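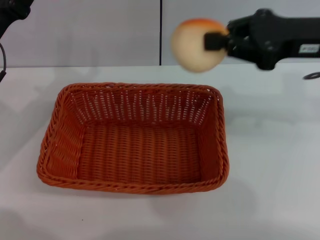

Most of the disagreement about what counts as a good demonstration comes down to where an episode starts and where it ends. I have been collecting pick-and-place examples since February for a project we call Pernanon, and the trimming rules have changed four times. The current rule is that recording begins with both arms parked and ends when the object is at rest and the fingers are clear of it. The basket task is the one that forced the last change. The rust-colored basket has a thick braided rim, and the round object has to be carried at a height that clears it, so a large share of every episode is spent in the air above the table with nothing touching anything except the fingertips. Under the old rule we cut long carries down to save storage. The policy trained on those cuts moved sideways too early and hit the rim.

The data set stands at 2555 episodes across all tasks. The basket task accounts for 500 of them. I reviewed those over two evenings and rejected 117, a higher reject rate than for anything else we record. The reasons, in order of how often they came up:

Operator paused in mid-air for more than two seconds.
Object released above the rim and dropped in.
Rim contact on the way in.
Second arm moved during the episode for no reason.
Basket shifted and was then nudged back by hand while recording was still on.

The first one needs some explanation. A person driving the arms stops to think, and the recording shows a still arm holding an object. The model has no access to what the person was thinking. It sees an observation, and the action paired with it is "stay where you are." Enough of those and the trained arm stops at the same point and stays there, every observation being the same as the last. We saw this in the first basket policy, which would lift, carry halfway, and hang until the timeout. Removing the pauses fixed most of it. I tried speeding them up instead of removing them and the result was worse, with a jerk at the splice.

The drops are a judgment call. Cinzia Barbieri, who records most of the afternoon episodes, thinks a short drop is fine and that we are throwing away good data. Her argument is that the task is to get the object into the basket and it gets there. My objection is that the release height varies by operator, and the model averages over it. A release height that is the average of "on the floor of the basket" and "well above the rim" is sometimes level with the rim. We settled on keeping drops in a separate folder with their own tag, so they can be added back for a comparison run. I have not done the run.

A few notes on the setup, for anyone doing something similar.

The head view loses the object's lower half once it is inside the basket from some start positions, depending on how the basket is turned. We now rotate the basket between episodes on a fixed schedule – 60 episodes per orientation, then turn. Before that the orientation drifted with whoever reset the table, and it correlated with the operator, which meant it also correlated with speed, grip style and time of day. I found this only after plotting success against basket angle and getting a curve that had no business being there.

The weave is harder on the vision side than I expected. The sides have slits that let the white of the table through, and the first version of our segmentation step broke the basket into several pieces along those gaps. We dropped segmentation for this task and went with raw images. Validation loss went up slightly. Success on the table went up by a lot. I have stopped reading much into validation loss.

Focus is set for the near part of the table and left alone. An object held out past the far rim is soft in the head image. I looked into moving the focus back and decided against it, as the place phase is where precision matters and that all happens close in.

Amirhossein Golestani wrote the review tool, which we have been calling Kazemi. It plays an episode at four times speed and takes one key for keep, one for reject and one for tag. It also draws the gripper opening as a line under the video, and that line catches more bad episodes than the video does. A clean pick is a flat line, a drop, a flat line, a rise. A fumbled pick looks like a comb. After a few hundred of these I mostly watch the line.

Next on the list is the same basket with two or three objects already in it, so that the place phase has something to avoid. I expect the reject rate to go up again. I also want at least 60 recovery episodes, where the operator starts from a bad grasp on purpose and corrects it, tagged from the start this time so I don't have to go looking for them later. The rejected basket episodes stay on the disk for now. Some of the rim contacts may be usable if I cut them to begin after the contact, and Cinzia has already asked twice.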